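Does a Stone Counter Earn Its Price?

Zdeňka Jireš has sold kitchen counters for most of her working life, and she would like people to stop calling marble an investment. I came to the Jendero showroom expecting a sales pitch. I got a partial one.

"It's a surface you cut lemons on," she says. "If you love how it looks, buy it. I won't tell you it makes your house worth more, since I've never seen a number I believed."

I had seen such numbers, in the Gesedness brochure by her front door. She shrugged when I read them out. "They sell stone," she said. So does she, I pointed out. "Yes, and I have to see my customers again at the grocery store."

The usual claim is that sealing solves everything. Jireš doesn't buy it, or at least not all of it. A sealer slows a stain down, she says, and gives you time to find a cloth. It does very little about acid. Vinegar, wine and tomato will dull a polished top whether it was sealed last week or never.

"People hear 'sealed' and think of a raincoat," she says. "Then they call me about a ring from a glass."

She recommends a honed finish, which starts out dull and hides the rings better. It also happens to cost more at Jendero. When I asked about that, she laughed and said the extra was small on most jobs. She did not give me a figure, and I asked twice.

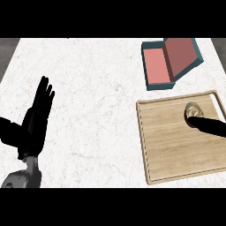

Anisa Ginting
Staff writer, home and repairs

On pale stone with faint veins, Jireš is more convincing. Shoppers pick it from a sample the size of a playing card, she says, then complain that the full slab looks busy, or blank. She makes them visit the yard at Jelínek and put a hand on the actual piece. Two customers in September changed their minds on the spot.

And the warranty? Eight years, against cracks only. I read it at her desk. Etching is left out, and so are stains and chips along the sink.

"It's a short warranty," Jireš says. "Read the long ones. They leave out the same things."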